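Griltura Open Sheet-Metal Bin, Gray

If you've ever owned a catch-all that cracked at the corners the first winter it lived in the garage, you'll understand why we're so fond of this one. The Griltura is a plain gray metal bin with an open top, and it takes the odds and ends of a household or a workshop without any fuss – pouches, kitchen utensils, blocks, the bits that never did have a drawer of their own. Ours has been in daily use since August and we still reach for it first! 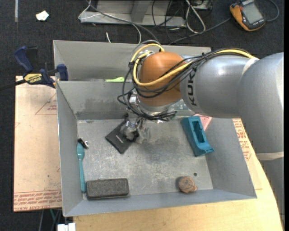 Griltura bin in gray with a black pouch, a turquoise utensil and a few other small things.

The floor is flat, so long pieces can lie along a wall and leave the middle free. It will pick up scuffs as you use it (metal does), and a wipe with a damp cloth is all the care we give it. If you'd like something softer underneath your things, the Rarkis felt liner is sold separately and trims easily with household scissors.

Each bin ships flat-wrapped in paper, and orders of 5 or more go out on a pallet. Item number 410. Returns are welcome for 80 days, used or unused.

Not sure whether it will suit your shelf? Write to Sawsan Hamdan at our Skornau shop with your measurements, and she'll gladly talk it through with you.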